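3.2. Entrevistas a viajeros y anfitriones

La segunda fase del estudio se centró en cómo las parejas del mismo sexo deciden qué contar, y a quién, cuando reservan alojamiento en países donde su relación carece de reconocimiento legal o está penalizada. Se invitó a participar a 100 personas que habían respondido al cuestionario inicial, y 58 aceptaron ser entrevistadas. Las conversaciones se hicieron por videollamada, en la lengua que eligió cada participante, y fueron conducidas por Nesrin Özkan y Fuad Alemneh con un guion común.

El guion partía de una pregunta abierta sobre el último viaje realizado en pareja. A continuación se preguntaba por la reserva, la llegada al alojamiento y el trato con el personal. La pregunta sobre el tipo de cama apareció en casi todas las entrevistas sin que el entrevistador la introdujera. Varios participantes contaron que reservan de forma sistemática dos camas individuales y que solo piden el cambio una vez en la habitación, si el ambiente les parece favorable. Otros prefieren escribir antes al establecimiento y dar por perdida la reserva si la respuesta tarda o llega redactada en términos ambiguos.

«Escribo siempre con los dos nombres completos», explicó una participante. «Si van a poner mala cara, que la pongan por correo».

En el análisis distinguimos tres estrategias: ocultación, sondeo previo y visibilidad. Las tres se combinan dentro de un mismo viaje. Una pareja puede presentarse como tal en la capital, hacerse pasar por amigos en un pueblo de montaña y volver a la primera opción en la costa. Este desplazamiento coincide con lo que Cheng y Poon observaron en su trabajo previo sobre viajeras lesbianas, si bien allí la variable decisiva era la compañía (viajar solas o en grupo) y en nuestro caso pesa más el tamaño de la localidad.

También se entrevistó a anfitriones de la red de alojamientos Veretti y a guías de la agencia Wusumard. Los guías describieron un papel de mediación que no figura en su contrato: avisan por teléfono al hotel, eligen restaurantes y, en ocasiones, aconsejan a los clientes que no publiquen fotografías hasta haber salido del país. Los anfitriones, por su parte, insistieron en la discreción, un término que usan con dos sentidos — proteger al huésped frente a los vecinos y protegerse ellos mismos de posibles denuncias — y que rara vez separan al hablar. 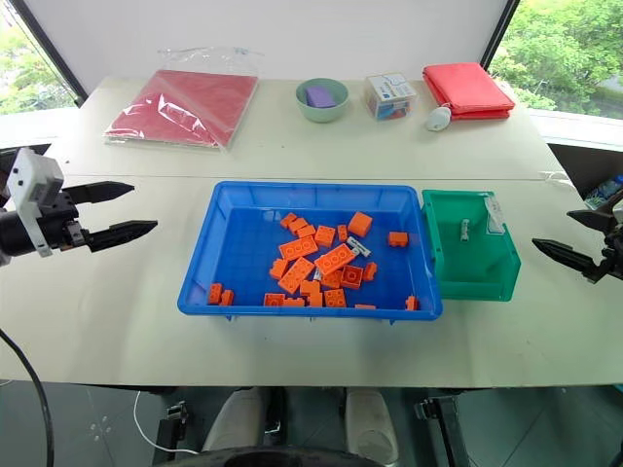
Figura 3

La codificación de las transcripciones corrió a cargo de Hamdia Kassa y Yanling Cheng, que trabajaron por separado y resolvieron las discrepancias en reuniones conjuntas. La categoría más discutida fue «sondeo previo», pues algunos fragmentos podían leerse como simple planificación del viaje. Se optó por reservarla para los casos en que el participante mencionaba de manera expresa su relación de pareja como motivo de la consulta.

La muestra tiene un sesgo evidente. Quienes respondieron viajan con frecuencia, disponen de pasaportes que les facilitan la entrada en muchos destinos y, en su mayoría, escriben o leen blogs de viajes. Las parejas que han renunciado a determinados países por temor quedan poco representadas, y sus razones se abordan solo de manera indirecta en el apartado 4.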